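Filed under: Install notes / Distributed audio

13th November

Tirkdale, upstairs bar. Second day of level matching on the ceiling speakers.

Picked up where yesterday stopped, with zones 1 to 3 aligned and zone 4 (the long counter) still reading high at the door end. Pink noise at the same reference level as before, meter on a stand at seated ear height, slow, A-weighted. The door end was 3 dB over the middle of the counter. Checked taps first. Two speakers past the beam were set one tap up from the drawing. Set them back and remeasured: door end now within 1 dB of the middle. No EQ change needed.

Line impedance, measured at the amp end with the amp disconnected, 1 kHz:

Zone 1 - 134 ohms
Zone 2 - 126 ohms
Zone 3 - 126 ohms
Zone 4 - 57 ohms

Zone 4 was lower than the sheet before the tap change. The figure above is after. Still well inside what the Antal amp will take on one channel, but leave no spare taps hanging on that run.

Zones 2 and 3 are meant to be identical and they are. Zone 1 has the one speaker over the stairs on its own attenuator. The attenuator was wired with input and output reversed. It worked, after a fashion, but the bottom two positions did the same thing. Rewired, relabeled the wall plate.

Display audio. The Dumitz matrix passes the embedded audio from whichever source is on output 1, and only output 1. If the staff put a different game on output 1 the room sound changes with it. That is how it was specified, but the bar manager expected to pick sound separately from picture. Two ways to do it:

a) Use the matrix breakaway mode. Supported in the current firmware, needs a second page on the touch panel.
b) De-embed each source ahead of the matrix and run analog into the DSP. Four more inputs, which we do not have without an expansion card.

Going with (a). Page drafted, not loaded yet.

Lip sync. Displays on the far wall run late against the speakers. Clap test by eye and ear was no use with the kitchen running. Used the flash-and-beep file instead and stepped the DSP delay until the two lined up at the counter. The rear displays use a different picture mode and are still slightly off. Put them all in game mode before touching the delay again. Picture mode must be locked in the hotel menu or somebody will change it with a remote.

High-pass. All ceiling zones were flat down to nothing. Put in 80 Hz, 24 dB per octave, on zones 1, 3 and 4. Zone 2 shares with the Skullstead sub, so its filter is at 100 Hz to match the sub's low-pass. The sub is polarity inverted at the DSP. Tried it both ways at the corner booth, and inverted gave the fuller crossover region at every seat tried there.
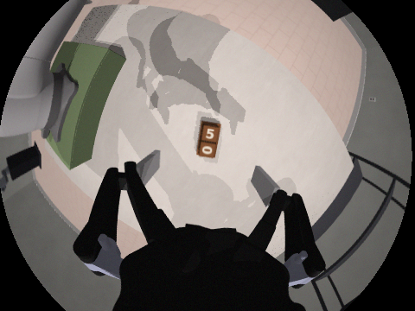

Image source: project archive

Noise floor. Faint hum on zone 3 with the inputs muted and the amp gain at normal. Gone when the paging input is unplugged at the DSP. The paging station is fed from the till circuit and the rack is not. Fitted an isolating transformer on the paging line, hum gone, speech level down slightly, made up in the input gain. Paging ducks music by 12 dB with a release of 400 ms. Sounds abrupt on quiet program. Try it longer once there are people in the room.

Rack. Moved the amp down one space and put a vented blank above it. Fan on the matrix is loud with the door open, acceptable with it shut.

Left to do:

- load the breakaway page and test with all sources live
- picture modes, then recheck the delay
- limiter thresholds on zone 4 after the tap change
- save the DSP file under the new name and leave a copy on the rack USB stick
- correct the drawing for the stair attenuator

Meter battery is low. Took the spare out of the case, so the case needs another.

Contact | Copyright, all rights reserved | Back to top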